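Members' Forum > Visits and Open Days > Tellunlow demonstration day, September
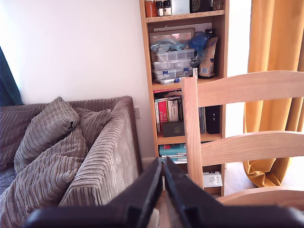

wondholm_desk

This thread is opened to record members' impressions of the September demonstration day at the Tellunlow building, hosted by the Marwat household robotics group. Attendance exceeded expectations, with over 200 visitors admitted between the opening at 10 a.m. and the close. Members who attended are invited to post their observations below. Remarks will be forwarded to the hosts at the end of the month.

The program consisted of 3 parts: a short talk in the lecture room, a walk through the workshop, and a demonstration in the furnished living room on the upper floor. Questions concerning the talk should be placed in the separate thread, as the slides have already been posted there.

----------

northgate_41

I attended the morning session and wish to thank the organizers. The living room was the most useful part of the visit. Most demonstrations I have seen in past years took place on a bare bench with colored blocks, and one learns very little from that about a home. A corduroy sofa with cushions piled on it, a full bookcase and a curtain that reaches the floor are much closer to what a machine would have to deal with.

I would have liked more time in that room. Our group was moved along after a single run, and the second group was already waiting on the stairs.

----------

p_lathe

I must disagree in part with the previous member. The room is well chosen, but the tasks shown in it were modest. In the run I watched, the arm was asked to lift one cushion and set it down again at the other end of the sofa. It did so, slowly. I do not consider this evidence that the system is suited to a furnished home.

The shelf with the clear organizer boxes would have been a proper test. There is a crumpled blue plastic bag draped over the top one, and thin translucent plastic of that kind is known to be difficult for depth cameras. When I asked whether the arm could remove the bag and open the blue latches, I was told that this was outside the program for the day. I accept the answer, but I would ask that it be inside the program next time.

----------

wondholm_desk

The comment regarding the organizer boxes has been noted and will be passed on. For the information of members, the hosts stated in the talk that latches and lids are planned for the spring session. The present work concerns soft furnishings and approach paths around furniture.

----------

quillfeather

Could someone who stood closer comment on the fingers? From the back of the room I could see only that there were two of them, very dark. I had understood from the Vedano visit last year that the group was moving to a soft pad design.

----------

northgate_41

In reply to quillfeather: the two fingers angle inward toward one another and end in blunt tips. There are flat faces along them and small rectangular notches near the base. I asked about the pads. The presenter said that the Vedano pads wore out quickly against ribbed cloth and are being revised, so the rigid pair is in use for the present.

----------

p_lathe

If the pads wore out on ribbed cloth, that deserved a place in the talk. Visitors learn more from a part that failed than from another slide of the lab entrance.

----------

bench_and_vise

I was in the 2 p.m. group and our experience was different from that of p_lathe. We were shown 6 runs, two of which were stopped by the operator. In one of these the arm had come nearer to the back of the pine chair than was intended. The operator explained plainly what had happened and started again. I found this more instructive than a perfect run, and I believe the afternoon groups were better served than the morning ones.

I also do not share the view that the tasks were too modest. A ladder-back chair is an awkward obstacle. There are open spaces between the slats, and a planner that treats the back as a solid sheet will take the long way around every time. The one we saw did take the long way around - on every run but the last.

----------

p_lathe

I was not aware that the afternoon program had been longer. In that case I withdraw the remark about a single cushion, though not the one about the boxes. It would be fair to visitors if all groups were shown the same number of runs.

----------

quillfeather

I thank northgate_41 for the reply. On a practical matter, the upper floor was warm by midday, and several older visitors remained standing throughout. A row of seats along the corridor would be welcome.

----------

wondholm_desk

The hosts have been informed of the request for seating and of the difference between the morning and afternoon programs. The next session will admit smaller groups, and each will see the same runs. The hall at Wondholm seats 400 and has been offered for the talk, so that the Tellunlow building may be kept for the demonstrations alone.

Registration will open in this section of the forum. The thread remains open for further remarks until the end of the month.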